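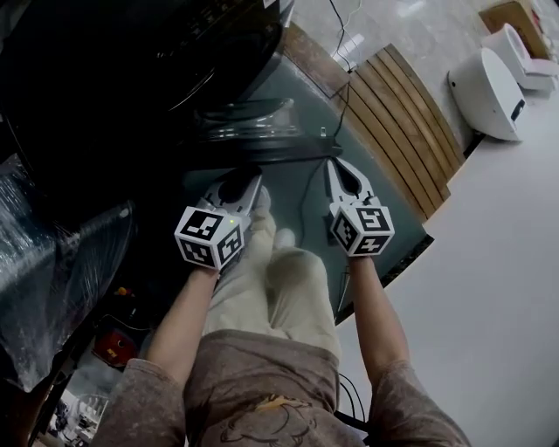

Both grippers up, markers facing out. Grey table, dangling cables, the usual.

Prusterham Robotics Club: spring project gallery

Quick page so parents and the other clubs can see what we've been up to since March. More pics when Vsevolod finds his card reader. Captions by Fergus, typed on a bus, sorry for any mistakes.

The project is called Flument. Short version: someone does a small job by hand with a pair of grippers, we record it, then try to get the arm to copy. Jobs so far are picking up a cup lid, folding a cloth, putting pegs in a tray. Folding is the hard one. Always folding.

About the kit in the top photo

Pale plastic bodies, two pointed fingers on each. The cubes by the wrist have the black and white square markers printed on them, thats how the software works out where each hand is and which way it's tilted. Keep your sleeves off them please. If a marker gets covered the track jumps and the whole take goes in the bin.

Green light on the left cube is on in this one. No light, don't start, shout for Elspeth.

Sitting down is fine by the way. We did the early takes standing up and everyones arms gave out.

Where we've got to

38 good takes of the peg tray. 4 of the cloth. Yes, 4. Donnie reckons the cloth is too floppy and wants to try a tea towel, Raíssa says it's our wrists. Trying both next session.

Peg tray copy on the arm: got 2 pegs in by itself before it wandered off and shoved the tray. Big cheer anyway.

Who did what

Raíssa Lopes: most of the takes, steadiest hands in the club
Vsevolod Lysenko: tracking code, marker printing, re-printing markers after the glossy paper disaster
Donnie MacAulay: finger redesign, third version now, tips much better at thin things
Elspeth Halliday: runs the sessions, keeps the take log
Fergus Rutherford: this page, fetching stuff

If you want a go

Sessions start at 4.30, doors open a bit before. Turns are 45 minutes, then swap. Plain long sleeves fine as long as the cuffs stay back. Charge your gripper when you finish, put it back on the shelf the right way up, and write the take numbers in the log even if they were rubbish. Espescially if they were rubbish.

Next up: tea towel, then the Halen open day if the arm behaves. Ask Elspeth for the lift share list.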